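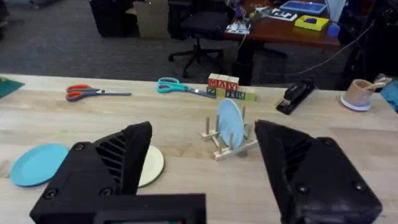
## About Coltcombe Sound School

Coltcombe Sound School teaches people to play, record and listen to music together. We began with one rented room over a bicycle shop and 2 second-hand keyboards. Today we have five teaching rooms, a small studio and a hall where 60 people can sit, or more if they agree to stand at the back.

Most of our students are adults who come after work. Many of them played an instrument as a child and stopped, and some have never touched one. We do not ask for an audition. In the first lesson the teacher will ask what music you have at home, and you will start from there. If you love old dub records, you will learn bass lines before scales.

### What we teach

- Guitar, bass, drums and keyboards, in single lessons or in pairs
- Voice, including a group for people who were told at school that they cannot sing
- Home recording, from the first microphone to a finished song
- Synthesis and tape, on Thursday evenings

The tape class is the one that visitors ask about. Students make loops, play them slower and backwards, and build a long piece from them during the term. The results are sometimes very quiet and sometimes very loud – please look at the notice on the studio door before you go in.

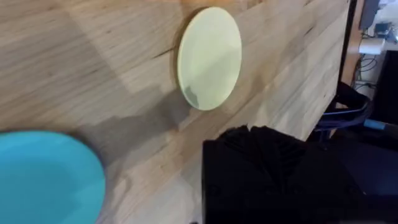
### Jornus, our small label

In our third year the students had made so much good music that we decided to publish it. Jornus has released 24 titles until now, nearly all on cassette and as downloads. We make 300 copies of each cassette and we do not repeat them. The first was a live recording of the Barrios ensemble, our group for improvised music, and you can hear rain on the roof of the hall during the whole second side. We thought about taking it out and we left it in.

Money from the label goes to repairs of instruments and to free places for students under eighteen.

### The Wikberg room

Wikberg is our listening room. It has good loudspeakers, old armchairs and some 60 metres of shelves with records, most of them gifts. Members can come in any afternoon when there is no lesson. You may bring your own records, also the strange ones.

### Visit us

The office is open in the afternoon from Monday to Friday. Lessons stop for the last two weeks of December, but the listening room stays open for members. You can join a class at the start of any month, if there is a place. Write to the office with your instrument and the evenings that suit you, and we will answer within a few days.

*Page updated December 30, 2013*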